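Dish-loading arms stopped after runaway grip at Punham

Print this story | E-mail this story

I was hoping to write a happy piece about the two-arm dish bench over at Punham, and then the right arm went and squeezed when it should have let go. One bowl cracked, no fingers hurt. Still, the Casterik crew pulled the plug on solo running that same afternoon, and I think they were right to.

The job itself is simple enough: bowls, mugs and plates on the table, a wire rack in the middle, two arms doing the loading.

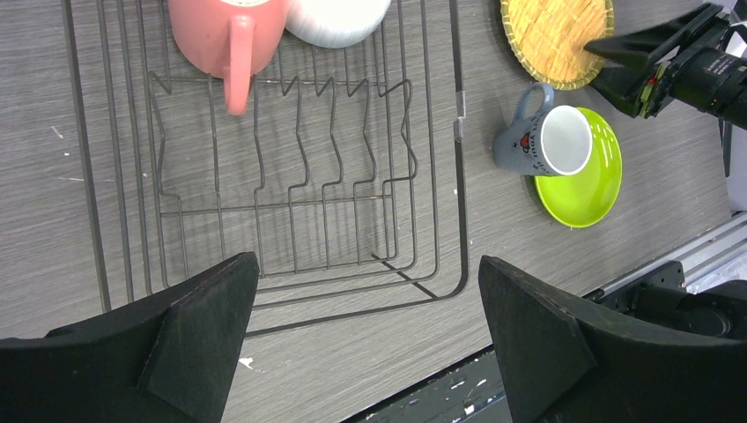 Last changed: Thu 14 November, 9:00 a.m.

So what happened? The gripper lost its signal for 284 milliseconds while it was letting go of a bowl. You'd think it would just stop (I did!), but the control software, Matia, held on to the last command it had and kept closing. The log shows one earlier dropout in August, which got written off as a glitch.

The crew suspects the cable. Every time the arm folds, the purple line bends around the elbow, and the one they took off had a break inside the jacket. It was on cycle 924 since the last check. The supplier, Duggan, rates that line for 2,000 bends, so it gave up early, and I'd love to know why.
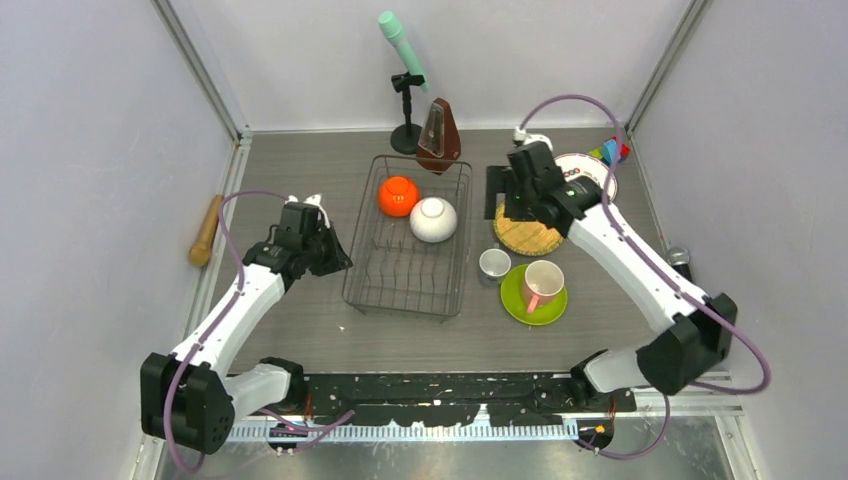
Page updated 9:24 a.m. — cable rating added

For now there's a person at the stop button whenever the arms have power, and the speed is way down. I asked if that makes it boring to watch. Yes, very. Both arms are getting new cables, and Matia is being changed so that a lost signal means stop, right away, with no finishing the last move.
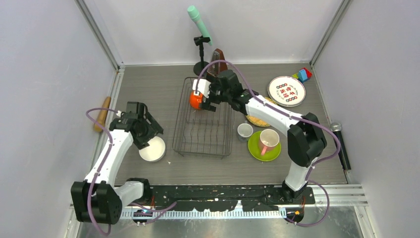 I asked about the stop button too, and that part worked fine — the operator hit it and both arms froze. What bugs people is the August entry. From here on any dropout gets a written note before the next run, and cables come off for a look every 900 cycles. Solo running stays off until Duggan sends back its report on the broken line.

Related items
- Duggan cable recall: is your bench on the list?
- Matia update delayed again
- Open evening at Punham moved to the big hall

Contact the news desk | Copyright Punham Notes | Back to top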